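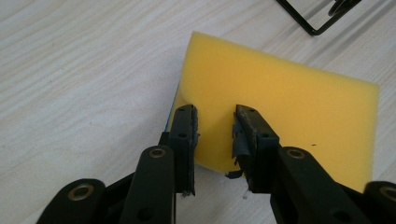

Zania Soil Moisture Probe, set of 2

Sold by Lurnlow Farm Supplies

Every spring we're sent another gadget that will "transform" the way you water. We don't stock most of them. The Zania made it onto the shelf after a season in our own potato ground, and we still have a few doubts, set out below.

What it does
Reads moisture at three depths and sends the figures to your phone or the yard office. It doesn't tell you when to irrigate, whatever the box says. You still need to know your soil.

Where it did well
Sandy loam and light silt. Readings tracked our auger samples closely enough that Evie Sowerby stopped digging every Wednesday and went to once a fortnight.

Where it didn't
Heavy clay. Once the ground cracked, the top sensor read bone dry while the roots were fine. The maker claims a software update cures this. We haven't seen it do so.

Yield claims
The leaflet promises bigger crops. We saw no difference we'd put our name to. We did pump less water.

Details
Probe length: 90 cm
Battery: 9 V, not included
Signal range: the maker says 3 km in the open. Expect less behind a hedge.
Guarantee: 2 years
Price: £144 the pair, plus VAT

Works with Pacheco and Vastar controllers. Older Vastar units need an adaptor, sold separately, which we think is a bit cheeky.

Usually sent within 3 working days.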